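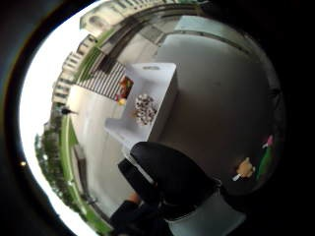
One box, no lids: the Plundham swap day

I went along to the Plundham swap day expecting to be told that open boxes are the answer to everything, and I was. The advice, from Clive Tapley, is to tip all your small odds and ends into one open-topped box with a handle cutout and stop fussing with compartments. A white box with a heap of small round spotted things in it does look tidy enough from a few steps away. Whether you can find anything smaller underneath is another matter.

My own trial lasted 2 weeks. By the end the box held 178 items — buttons, corks, a bicycle bell — and I still couldn't lay hands on the spare keys. Ekene Nnaji, who runs the table at Randton, swears by the method, but she empties hers every night, and I can't see many of us keeping that up.

The handle I will grant them. Being able to pick the whole lot up and carry it outside is useful, provided you don't overfill it.

The next swap is in April. Bring a box if you have one, and please don't buy one specially. If yours has worked for longer than mine did, write in and tell us how.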